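Home | About | Services | Price List | Drop-off | Contact

About Haslinger Textile Care

Commercial laundering, stain treatment and linen rental. Stallcombe plant and collection counter. 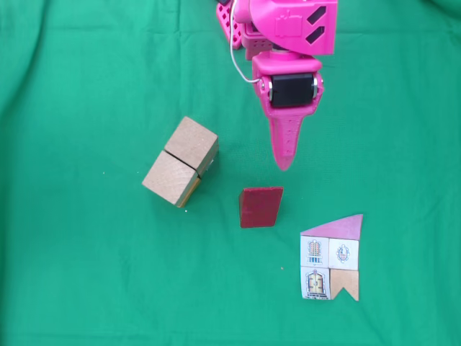 What we do

Haslinger Textile Care washes, finishes and repairs flat goods and workwear for restaurants, guesthouses, dental and veterinary practices, and small workshops. We also run a linen rental pool for customers who do not want to own stock. Household work is accepted at the counter but is handled as a separate stream, with its own tags and its own wash schedule.

The company does not dry clean. Items labeled for solvent cleaning only are returned unprocessed, with a note on the ticket. Leather, suede and fur are not accepted in any form. Curtains are accepted if the customer has removed all hooks and weights.

Background

The business was started by Balthasar Grabner, who had worked as a washroom engineer at a hospital laundry and bought two used washer-extractors when that site closed. The first contract was table linen for a single restaurant. Napkins were folded by hand on a door laid across trestles, and deliveries went out in the back of a station wagon.

Workwear was added after a local machine shop asked whether we could get cutting oil out of cotton coveralls. The first results were poor. Grabner spent most of a winter changing the pre-wash temperature, the alkali dose and the length of the first drain, one variable at a time, and the process he settled on is still the basis of our heavy-soil program. His notebooks are kept in the plant office and are still consulted when a new fabric blend gives trouble.

The move to the present building in Stallcombe allowed soiled and clean goods to be separated by a full-height wall. Soiled goods enter on the loading side. Clean goods leave on the street side. Staff do not cross between the two during a shift without changing outer garments.

Plant and process

Current capacity is 3,000 pounds of dry textile per working day on one shift. A second shift is run in July, when guesthouse volume is highest.

Incoming goods are weighed, counted and sorted by fiber, color and soil class. We use five soil classes, from lightly used bed linen to oil-bearing workwear. Mixed loads are not run. If a customer sends a small quantity in one class, it is held until a suitable load can be made up, but never longer than two working days.

Each wash program is defined by water level, temperature, mechanical action, chemical dose and time. Dosing is controlled by a Zulto pump system that meters detergent, alkali, bleach and sour separately. The dose is set by load weight, so accurate weighing at intake matters more than most customers expect. An overdosed load rinses badly and comes out of the ironer gray at the hems.

Bleach is oxygen-based for all colored goods. Chlorine bleach is used only on white cotton, below 140°F, and is always followed by an antichlor rinse. It is never used on goods with an elastic content.

Final rinse water is checked for pH on the first load of each program every morning. The target is 5.5 to 6.5, measured in water pressed from the cloth. Readings outside this range stop the program until the sour dose has been corrected.

Sheets and tablecloths go directly from extraction to the flatwork ironer without tumble drying. Towels are tumbled to full dry and rested before folding. Coveralls and chef jackets are finished in a steam tunnel – they come out free of hard creases, but they are not pressed. Hand pressing is available at extra cost.

Water and heat

Supply water in Stallcombe is hard. All process water passes through a twin-tank softener, with one tank in service while the other regenerates. Before the softener was fitted, white cotton lost its brightness within a season and the ironer padding had to be changed far too often.

Rinse water is recovered into a 1,011-gallon tank, filtered for lint and reused as pre-wash water in the two heaviest soil classes. It is not reused for bed linen, table linen or any medical practice work. A plate heat exchanger on the main drain warms the incoming cold supply. Lint screens are cleaned at the end of each shift.

Linen rental

The rental pool holds sheets, pillowcases, bath and hand towels, napkins and tablecloths. All stock is white except napkins, which are also offered in navy and burgundy. Rental agreements run for one year and can be changed in quantity with two weeks' notice.

Each rental item carries a sewn-in Sonix tag, which is read at dispatch and again on return. The tag record shows how many wash cycles the item has had. Sheets are inspected individually after 100 cycles and withdrawn when the fabric has thinned at the center or the hem has started to open. Withdrawn sheets are cut down for wiping cloths and sold by the bundle at the counter.

Customers are charged for items not returned after 60 days. Normal wear is not charged. Burns, cuts, paint and hair dye are.

Repairs

The repair bench handles hems, snaps, zippers, pocket corners and knee patches. Workwear customers can choose between automatic repair up to an agreed limit and repair on approval. Flame-resistant garments are mended only with matching thread and patch fabric, and a garment with damage too large for a permitted patch is tagged and returned for the customer to replace.

Name badges and department labels are heat-sealed as standard. Sewn labels can be supplied, but take longer.

Staff and training

New staff begin in clean-side folding and move through finishing, sorting and the washroom. Washroom operators are not signed off until they can set each program by hand with the dosing controller switched off. Chemical handling training is repeated every year and covers storage, spill response, eye wash use and the reading of safety data sheets.

Open positions are posted at the counter. Driving jobs require a clean license and the ability to move a loaded linen cart up a ramp.

Collection and delivery

Two vans cover Stallcombe and the surrounding towns. Contract customers are served on fixed days, once or twice a week depending on volume. Soiled goods should be bagged dry where possible – wet towels left in a closed bag overnight can develop mildew marks that no wash program will remove.

Counter orders received before 10 a.m. are normally ready on the third working day. Comforters and heavy blankets take one day longer. Tickets are required for pickup. Orders not picked up within 90 days are donated.

Claims for loss or damage should be made within five working days of delivery, with the ticket number and the item itself if available.

Page updated 7/17/26

Shares: 333 | Comments: 0

Haslinger Textile Care, Stallcombe | Contact | Terms of Service | © Haslinger | Back to top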